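Subject: Re: [gisard-tenants] Storage cages and the Saturday cleanout

On Saturday morning a neighbor on the Preltar side wrote:

> I went down to the basement at 6 to move my bike and could not
> get past the second row of cages. Is anyone in charge of this?
> Also, the letter from Gaillard says $280 per unit for "removal
> of items." Per unit! I own one bike and a box of Christmas
> lights. Can we please get this sorted before they send a truck?

To answer the first question, no. I looked through my old mail and the last person in charge of the basement moved to Florach before the elevator was replaced.

On the letter: I called Gaillard and spent 13 minutes on hold to learn that the $280 is what they bill if their crew does the hauling. If the aisle is clear when they walk through in March, there is no charge. This is in the letter, second page, under a paragraph on window guards. I missed it too, and I read these things for fun.

So what has to go is whatever sits outside a cage. I went down with a flashlight and found a crib, two air conditioners of the kind that need a friend to lift, a rolled carpet with opinions of its own, and a door. If you are missing a door, please write to me off list. Stuff inside your own cage is your own business, with the exception of paint and propane, which the fire people feel strongly about.

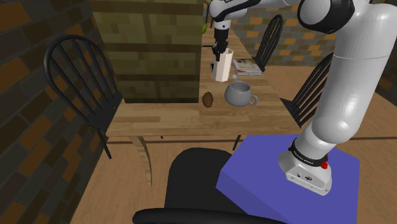 The kitchen things are a separate pile, on the shelf by the boiler room, and I would like them gone first. Most of it is decent. There is a fondue set, a bread machine with no paddle, and enough mismatched lids to roof a shed. I could also use a few tall containers for my own place, and would happily trade. Off-white and cylindrical, like the one over the table in the picture, would suit me fine, and I'll take it with or without a lid given my new access to lids. If you want something from the shelf, take it by Saturday night. After that I am driving what's left to the thrift store on the Preltar road, and they are picky, so expect me to come home with the bread machine.

Cage numbers are the other problem. The list Gaillard has on file shows mine as 853, in a building with nowhere near that many cages, or people. Please check the tag on yours and send me the number along with your apartment. If the tag has fallen off, tell me which row and what the padlock looks like. I have no wish to be the one holding the bolt cutters while you explain that it was your grandmother's.

And to the person who keeps propping the outside door with a brick – the cat from the alley now believes it lives here. It has picked the carpet. I'm not moving that carpet until somebody else talks to the cat.

I'll be down there from 6 on Saturday evening. Bring gloves. The light on the left works if you hit it.

--
gisard-tenants mailing list
To leave the list, send a message with "unsubscribe" in the subject line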